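4.2 What changed for the people on the bench

I went into this part of the study expecting to write about speed. Most of what people at Wellow wanted to talk about was their hands, their backs and who gets to say when a job is finished, so I'll start there.

Wellow is a small shop. It handles white plastic furniture for Hakcombe, and before the arms came in, every piece was turned, held and checked by a person leaning over a table. We logged 3,895 handling steps over the study period, and I sat in for a good share of them (with a notebook and far too much coffee). The steps people complained about most were the awkward close-in ones, where you reach past one part to get at another and can't see your own fingertips.

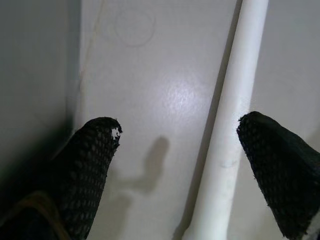 Gemma Dobson had done that kind of reaching by hand for years before she moved over to running the arms. She told me her wrists felt better within a month, and then, in the same breath, that she missed knowing a part by touch. "I used to feel when it was off," she said. "Now I have to look for it." I heard some version of that from almost everyone I interviewed, and I don't think our survey caught it well. The closest item was the one on job control, and scores there barely moved from February on.

Holding work was a different story. Keeping a big light part steady while somebody else deals with the other end is dull, and people were glad to hand it off! Figure 2 shows the kind of hold I mean.

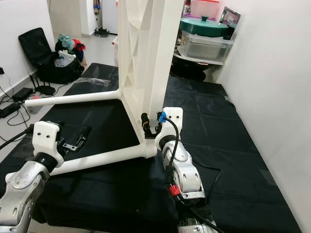 Figure 2. The two-arm setup at a white plastic chair lying on its side; the right gripper holds the frame at a lower corner.

What I hadn't planned for was the talking. When two people shared a chair they chatted the whole time, and a lot of training happened that way without anyone calling it training. With the arms doing the holding, one person could run a job alone, and the newer staff told us they picked up less. Okbridge, our comparison shop, kept its pairs together and let both people watch the same setup. They gave up around 44 minutes of staff time a shift doing it, and their new hires asked for help far less often by the end.

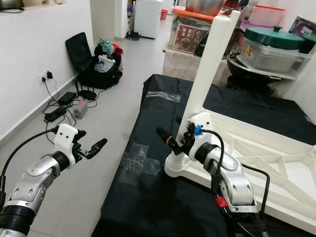 We brought this back to the crew at Wellow, and they came up with their own fix: a shared first hour, two people to a setup, then split up as needed. It's a small change and I can't claim much for it yet. The Tindall scale gave us a slight rise in reported support, but with one shop and a short follow-up I'd treat that as a hint. Section 4.3 picks up the question of pay grades, which came up in nearly every interview once the notebook was closed.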